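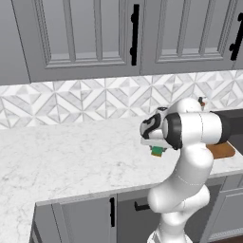
Gray cabinets, a white marble countertop and a geometric tiled backsplash in a kitchen rendering.

The Long Wait for a Countertop

The old countertops at the Pacheco house came out on a Wednesday morning and were in the driveway before nine. The new ones went in much later. Between those two points Apolinar Pacheco washed his dishes in the bathtub, made coffee on top of the dryer and learned more about stone fabrication than he had planned to.

His case is an ordinary one. Countertops are among the last things to go into a kitchen and among the first things people pick, and the gap between picking and having catches a lot of homeowners off guard. The slab is chosen in an afternoon. Then come the deposit, the cabinets, the template, the cutting, the polishing, the delivery and the plumber, and each one waits on the one before it.

Pacheco lives in Cismont, in a one-story house with a galley kitchen that had not been touched by the previous two owners. He hired Wevik, a remodeling company that handles cabinets and floors with its own crew and sends stone work out to a fabricator called Prirkard. The split is common. Few remodelers own a bridge saw, and few stone shops want to hang cabinets.

"I thought they would measure first and tear out second," Pacheco says. "They told me it works the other way around. I had signed it, so it was in the contract, but I hadn't pictured it."

The measuring he means is the template. A fabricator will not cut from a floor plan, and most will not cut from measurements taken off the old cabinets either. The base cabinets have to be set, leveled and screwed to the wall before anyone makes a template, and the sink and cooktop should be on site so their real dimensions can be checked against the paper ones. A cabinet that moves a quarter inch after the template is made can leave a gap along the wall that no bead of caulk will hide.

Rainer Hamann runs the template and install crews at Prirkard. He has sent crews home from kitchens where the sink was still on a truck somewhere.

"People get upset, and I understand it," Hamann says. "They took the day off work. But if I cut the hole from the catalog sheet and the sink shows up different, I own that piece of stone and they wait for another one."

At the Pacheco house the sink was there. The dishwasher was not, and that cost a few days, until Wevik agreed to confirm the opening in writing. After that the template took under an hour.

What the price covers

Pacheco's countertop bill came to $3,268. That paid for the stone, one sink cutout, a plain eased edge, delivery and installation. It did not pay for hauling off the old tops, which was on the Wevik side of the contract, and it did not pay for the plumber who hooked the sink back up.

There was one extra charge, for $656, and it came up late. Pacheco wanted the same stone run up the wall behind the range. He had talked about it with the salesperson at Wevik and assumed it was included. It was not on Prirkard's work order, and Hamann's crew found out when they arrived to template.

Wevik and Prirkard each had a piece of paper that was correct as far as it went. The fix was a change order, signed at the kitchen table, and a second look at the slab to see whether enough of it was left. There was enough. Had there been less, Pacheco would have been choosing between a second slab and a different material for the wall.

Homeowners comparing quotes should look for the items that tend to drift between two contracts: removal and disposal of the old tops, plumbing disconnect and reconnect, the backsplash, faucet holes, support brackets for an overhang, and sealing. A low quote often has two or three of these missing. Ask for the seam locations to be drawn on the plan as well. Seams are normal in any long run or L-shaped kitchen, but they can usually be moved to a less noticeable spot before cutting.

Seeing the slab

Natural stone varies from one slab to the next, and a sample the size of a paperback shows very little of it. Pacheco picked from a sample, then drove to the yard at Rahman, the stone supplier, to see the full piece. He changed his mind when he got there. The slab had a wide dark band across one end that the sample gave no hint of, and he chose its neighbor in the rack.

Hamann recommends going to the yard with the cabinet door and the floor sample in the car. He also asks customers to point out any part of the slab they want kept or avoided. Marble buyers get an extra talk from him on etching. Lemon juice, vinegar and wine leave dull marks on it, and sealer slows down stains but does not prevent those marks.

"Some people love how it ages," he says. "Some people call me the first week about a ring from a glass. I would like to know which one you are before I cut."

Getting by without a kitchen

The crew needed four hours on installation day. The adhesive under the sink had to cure overnight, so the plumber came the next morning, and Pacheco ran his first load of dishes that evening.

He kept the dryer-top coffee station for another week while the paint dried. If he did it again, he says, he would set up a folding table and a hot plate before the first cabinet came off the wall, and he would get the backsplash in writing. He still has the bathroom to do. Prirkard has offered him a remnant for the vanity, and he has not decided on the edge.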